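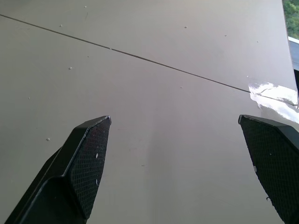 Hot-desking, one year on

Murdale's managers say sharing desks has freed up a third of the second floor. Perhaps it has. What I see is 70 people hunting for 34 desks, and a booking page that opens at 7 in the morning and is full before most of us have found our shoes.

Marijke Claeys, who ran the staff survey in March, got 30 replies and called the mood "broadly settled". I'd like to know who she asked. Evaristo Messina in accounts has taken the same window seat every day since the start and dares anyone to book it – so far no one has.

The Cilldale office is due to switch next. They have been promised lockers. So were we.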